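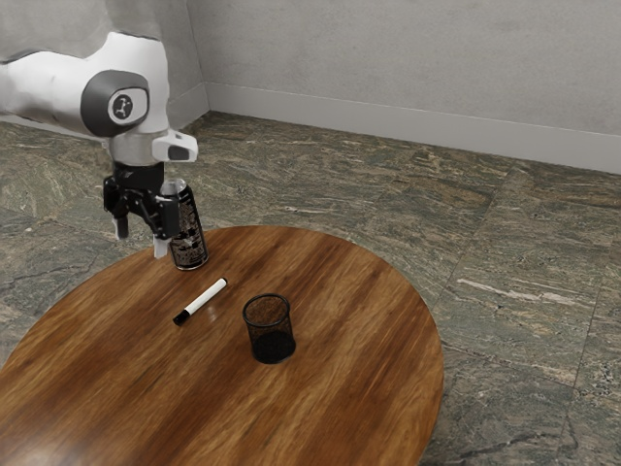 Flimar abre en Arriaga su segunda tienda de mesas y sillas recuperadas

Sep 27, 2020 - Llevo desde mayo con ganas de contarlo y por fin puedo: ¡Flimar abre tienda en Arriaga! Son 790 metros cuadrados en la antigua nave de harinas, con taller a la vista, zona de tapizado y un rincón para tomar café mientras te decides (o mientras tu pareja se decide, que también pasa).

Para quien no nos conozca, compramos muebles de comedor usados, los lijamos, los encolamos otra vez y los ponemos a la venta con dos años de garantía. Empezamos en Tarkville en un local pequeñísimo donde había que sacar sillas a la acera para poder trabajar. Lo de Arriaga es otra cosa, hay luz por los cuatro costados y muelle de carga propio.

Abrimos con 175 piezas restauradas. Mis favoritas son las de la serie Sturkesberg, unas mesas redondas extensibles que rescatamos de un hotel de montaña y que nos dieron bastante guerra - el barniz viejo no salía ni a tiros. Las hemos dejado al aceite y con las patas originales.

También recogemos muebles a domicilio. Nos mandas un par de fotos, te damos precio y pasamos a buscarlos con la furgoneta.

Abrimos de martes a sábado, de 10:00 a 19:00, y el taller se puede visitar por las mañanas sin cita. Los medios que quieran venir antes o pedir material pueden escribirnos desde el formulario de prensa de nuestra web.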